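Sorting it out with Songül Gündoğdu

When I rang to ask if we could talk about storage, Songül Gündoğdu laughed for quite a long time before she said yes. She has looked after the stores at Dellard for six years, and she will tell you (cheerfully, and over a second pot of tea) that most of what she knows about bins she learnt by getting them wrong.

"We started with shelves," she says. "Lovely shelves, all labelled, and within a month you couldn't find a thing on them. Small bits roll to the back and there they stay until somebody moves house." The change came in June, when she and Yasir Hashmi took everything down and began again with big, plain, open bins - the kind you can lean over and see right into.

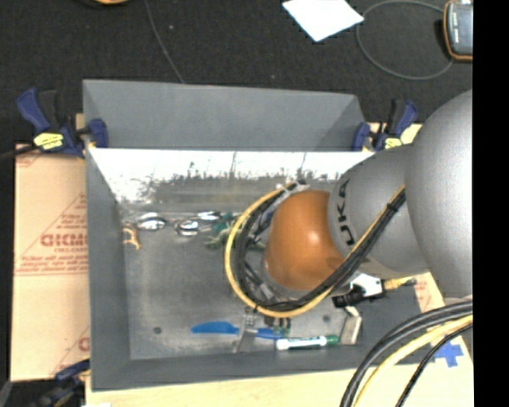
She is a great believer in grey. "People want colours, and I do understand, but a plain grey bin lets you see what's in it. And I like a metal floor. It scuffs, of course it scuffs, but you can sweep it out and it doesn't mind what you drop on it." Her one complaint is that little things will drift to the sides, so every Monday she goes round with a soft brush and brings them back to the middle.

Yasir, who had wandered in for a biscuit by this point, thinks the brush is a bit much. "She'd do it daily if we let her," he says, and Songül doesn't argue. They had nearly 1000 loose pieces to find homes for that first week, and she still talks about it the way other people talk about a good holiday.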